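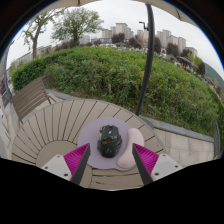 Erasto Lema

So Kestwood Power wants us to believe the Tumcombe wind farm will "keep the lights on through the worst of winter." I read the whole filing last night. A few things bother me.

The headline number is 196 megawatts. That is what the turbines can make when the wind is blowing hard. It is not what anyone gets on a still, freezing evening in January, and those are the evenings the grid operator worries about.

Look for the page where they say how much they expect on a peak winter evening. I looked. There's a yearly average, and there's a nice chart of a windy week. Nothing for peak hours.

Before the replies start: I like wind power. I voted for the county lease. I would just like the company selling it to me to use the right number.

Then there's the backup. Kestwood says a battery site at Werkinlow will "smooth out" the calm spells. The battery is rated for 3 hours. We had a calm spell last January that went on for days.

Teun Schouten pointed out to me that 3 hours is plenty for the dinner-time peak, and he's right, if the battery is full when dinner starts. What fills it on day two of no wind? The filing says "market purchases." So, gas from somebody else.

Which may be fine! Plenty of utilities buy on the market. But then say so, and tell us what you think it will cost when every other utility in the region is cold and buying too.

The jobs claim. 1000 jobs, says the flyer that came with my bill. The filing says 1000 "job-years" during construction, and 30 permanent positions after that. Those are very different things to a family thinking of moving here.

Ok-hee Han asked about this at the hearing and was told the flyer was "a summary." I have summarized things before. I never turned a year into a career.

And the transmission line. The old line out of Tumcombe already runs close to its limit on hot afternoons. Kestwood says upgrades are "under study." Who pays if the study says build a new one? I asked by email and got the flyer back as an attachment.

A couple of people have told me the state reviewers will catch all this. Maybe. They approved the Han substation on a load forecast that was wrong within two years, and we're still paying that off - look for the rider near the bottom of your bill.

In-ho Hyun says I'm being too hard on them and that a first filing is always thin. Fair enough, I'll read the second one just as closely.

Written comments are still open. If you send one, ask for the peak-hour winter figure. Ask for it in megawatts, with the method shown.

Correction to the battery post: Tumaini Makori says the 3 hours is at full output, and it would last longer if they ran it lower. True. Still doesn't get you to day two.

13 September 2011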